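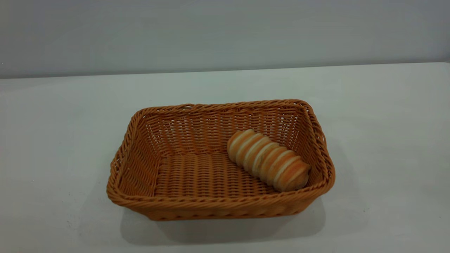
Diapositiva 2. De dónde partimos

El obrador de Wastness saca pan y bollería para 13 tiendas. Hasta marzo, pasar las piezas a las cestas se hacía a mano, con 39 personas en dos turnos. Decir esto despacio, hay gente que no conoce la planta.

Diapositiva 3. Qué hace ahora la célula

Coge la pieza y la deja en la cesta. La espiral es la que más costó ajustar: tiene surcos, se estrecha hacia una punta y, si se aprieta, se marca. Con la cesta de paredes abiertas hubo que rehacer la altura de entrada por culpa del borde trenzado.

Ritmo actual: 455 piezas por hora. No comparar con el ritmo a mano – las mezclas de producto eran otras.

Diapositiva 4. Qué cambia para la plantilla

No hubo despidos. Sí hubo cambios de puesto, y no todos gustaron. Cristóbal Yáñez pasó de llenar cestas a vigilar la célula y dice que acaba menos cansado de los hombros y más de la cabeza. Leer la frase tal cual.

Kirsten Penner pidió volver al horno y volvió.

La formación fue de 60 horas por persona, dentro de la jornada. Se quedó corta en paradas y rearranques.

Diapositiva 5. Pendiente

Quién decide si una pieza se retira: ahora lo hace el operario, Furnival propone que lo haga el sistema. El turno de noche no está de acuerdo.

Pasar la palabra a Hélène Wong para los turnos. Preguntas al final.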